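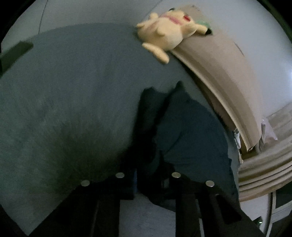 A yellow plush toy resting on a tan board beside a grey-blue padded surface.

Plush toy

A plush toy, also called a soft toy, stuffed toy or stuffed animal, is a doll or figure made from an outer textile sewn over a soft filling. Usage varies by region: soft toy is the usual term in Australia and Britain, while stuffed animal and, informally, stuffie are common in Canada. Most represent animals, but the form is also used for cartoon characters, food, plants and household objects.

Name

The word plush refers to a fabric with a cut pile longer and less dense than that of velvet. It came into English from French. Early plush was woven from silk, wool or mohair, and the name was later carried over to synthetic cloths with a similar feel. Toys made of felt, cotton or corduroy are now often called plush toys although they have no pile.

Construction

The outer skin is cut from flat pattern pieces, sewn together inside out and turned through a gap left in a seam. Filling is pushed in through the gap, which is then closed by hand, usually with a ladder stitch. The pile has a direction, or nap, and the pieces are normally laid out so that it runs the same way over the whole body.

Polyester is the most widely used material for both skin and filling. Older toys were filled with straw, wood wool, kapok or cotton. Plastic pellets may be placed in the base or limbs to add weight, generally inside a separate inner bag. Eyes and noses are moulded plastic, glass or embroidery - embroidered features being preferred in toys meant for babies, as there is nothing to come loose.

Limbs are either sewn as part of the body or made separately and attached. Short limbs without joints are typical of small rounded figures, and tend to stick outward when the toy is laid down. Jointed toys have discs inside the shoulders and hips which allow the arms and legs to turn.

Sizes

There is no agreed system of sizes. The Godorico pattern books, used by home sewers, give finished heights in centimetres and divide their designs into 3 groups: pocket, lap and floor. A lap pattern in the series takes 200 grams of filling and a pocket pattern considerably less. Langlois, a maker of sewn toys, measures its figures seated, so that its stated heights are not directly comparable with those of makers who measure from head to foot.

Care

Many polyester toys can be washed in a machine on a cold, gentle cycle inside a pillowcase or mesh bag. Those with pellets, cardboard stiffening or sound units are sponged by hand. Drying in the open air is usual, as heat can fuse the tips of synthetic pile and leave it harsh. Flattened pile can be raised with a soft brush once the toy is fully dry.

Bright colours, yellow and red in particular, may fade in direct sun. For long-term storage, toys are kept in breathable cotton bags or lidded boxes away from damp. Sealed plastic can trap moisture and lead to mould. Heavy items laid on top will compress the filling, which does not always recover.

Collecting

Collectors generally place a higher value on toys that keep their original tags. The Plesura price guide grades condition on a scale to 100, with separate marks for pile, seams and labels. Tuvstead, a dealers' fair held each January, has tables for both antique and modern pieces. Repairs are accepted by most collectors if they are declared, although replaced eyes usually lower the grade.

See also

Rag doll
Teddy bear
Sock monkey
Puppet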